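Sleeping on It: Ismael Conceição and the Lost Art of Going to Bed

2025-01-11

It is a strange thing to be talked into an early night by a man you have only just met, but that is more or less what happened to me at the back table of the Amaral, the little café across from the Bodness bus station, with a pot of mint tea going cold between us. Ismael Conceição has spent most of his working life worrying about how other people sleep. He ran the night desk at a small hotel, then he sold beds, and for the last long stretch he has taught an evening class on sleep at the adult school in Bodness, which fills up every term and which people seem to take more than once, partly for the advice and partly, I think, for the company.

Plain, everyday bedding is where most of his conversations start, and ours did too. 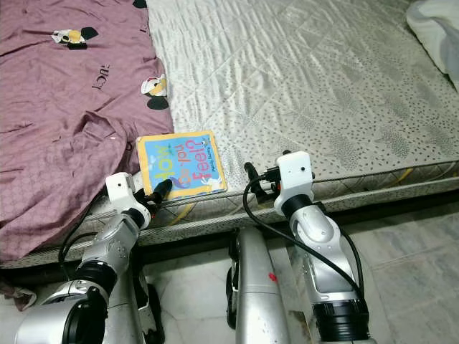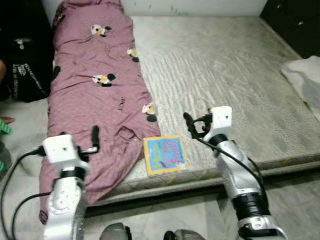

A quilted mattress and a pink satin sheet with cartoon prints on it.

The night desk years

"I learned everything from the complaints," he told me, settling back and pushing the sugar bowl to one side so he could use his hands, which he does a great deal. The hotel was the Gerari, long closed now, and he took the night desk there at an age when he could stay up until dawn and still play soccer in the afternoon. "People would come down in their slippers at two in the morning and say the room was too noisy. So I'd go up with them and stand there and listen, and I would hear nothing at all. A pipe, maybe. What they wanted was to talk to somebody. They had been lying there with their own thoughts for three hours and they couldn't stand it any longer."

He kept a kettle behind the desk for these visitors, and a tin of plain cookies, and he says that he got to hear about a great many divorces that way, and several weddings, and one very long story about a boat. He also kept a notebook. It was meant for the day manager, who never read it, and after a while he was writing in it for himself. By the time he left there were 762 entries, every one of them a guest who couldn't sleep, with the room and the hour and whatever reason they gave.

I asked what the most common reason was, expecting him to say street noise or the pillows.

"Tomorrow," he said. "A meeting, a funeral, a flight. I went through the whole notebook one winter with a red pencil, and 394 of them were about something that was going to happen the next day. The bed hardly came into it! And then of course I went and sold beds."

A salesman who sent people home

The bed shop was called Stellum and it belonged to his brother-in-law, who by Ismael's account was a patient man with a terrible singing voice. Ismael was, he cheerfully admits, the worst salesman the place ever had. He would ask customers how they slept, they would tell him, and quite often the conversation ended with him suggesting they go home and move the television out of the bedroom before they spent any money.

"My brother-in-law would be standing behind them making faces at me," he said, laughing so hard that the woman at the next table turned around and began laughing as well. "But they came back, you see. Some of them came back a year later and bought the bed, and they asked for me."

What he did learn at the shop was how little time people give to choosing the thing they lie on every night. He watched couples sit on the edge of a mattress in their winter coats, bounce once, and reach for a wallet. He used to make them take off their shoes and lie down properly, on their usual sides, and then he would walk off and leave them there while he made coffee. A few fell asleep. One gentleman had to be woken at closing time and was very embarrassed, and Ismael drove him home.

He has firm views on sheets as well, though he holds them more lightly than I expected. He grew up with cotton that his mother dried on the line and ironed on both sides, and he still thinks there's nothing better, but he won't be drawn into telling anybody else what to buy. "If you like it and you can wash it, then it's a good sheet," he said. "My granddaughter wants cartoons on everything. Fine! She's happy to get into bed. Do you know how many parents would pay for that?"

The class in Bodness

The class came along almost by accident. A friend who taught bookkeeping at the adult school fell ill one December, the room was already paid for, and Ismael was asked whether he could talk about something for an hour. He brought the hotel notebook. He read out a few of the entries with the names left off, and people began telling him about their own nights, and when the janitor came to lock up they were all still in their seats.

These days it runs over several weeks and it has something like a shape, although he's forever wandering away from it. There is an evening on light, when he has everyone sit for a while with the lamps off and pay attention to what the room feels like. There's an evening on supper. And there is the one that everybody talks about afterward, when he asks people to bring in whatever they keep on their nightstand, all of it, in a bag, and put it out on the desks.

"Oh, the bags," he said, and put his face in his hands for a moment. "Bills. Work telephones. One lady had her tax papers, and she'd been sleeping next to them since spring. I said to her, my dear, would you invite the tax man into your bedroom? She said it depended on the tax man."

He doesn't pretend to be a doctor, and he's careful about that. Anyone who snores hard and wakes up worn out, or who has gone weeks without proper rest, gets told to see one, and he has been known to telephone afterward to check that they went. What he offers is closer to what a grandparent might have offered, if you had the sort of grandparent who noticed things: get up at the same hour, go outside in the morning, eat earlier than you would like to, and write tomorrow's worries on a piece of paper and leave it in the kitchen.

Does he follow it all himself? He thought about this for quite some time, turning his cup on its saucer.

"The paper in the kitchen, yes, every night, and I've done it since the hotel. The early supper, no. My wife is from a family that eats at ten and I'm not going to win that one. And I read too late. I had a detective story on the go last week and I could hear the birds by the time I found out it was the cousin."

A good bedtime

We had been sitting there for so long by then that the chairs were going up on the tables around us. I asked him, while I hunted for my gloves, what he would say to somebody who was reading this in bed at one in the morning, wide awake and getting cross about it.

"Get up," he said right away. "Go and sit in another room, with a blanket. Have some warm milk, or don't, I don't think the milk matters very much. Look out of the window. There's always another light on somewhere, and I used to find that a great comfort on the night desk. Then go back when you feel heavy."

He wrapped his scarf twice around his neck and insisted on paying for the tea. The new class starts in the spring, on the upper floor of the adult school, and the fee is 100 for the full course, with cookies included. He bakes them himself now, from a recipe the Gerari's cook wrote out for him on the back of a laundry slip, and he promised to send me a copy once he'd worked out what one of the words was.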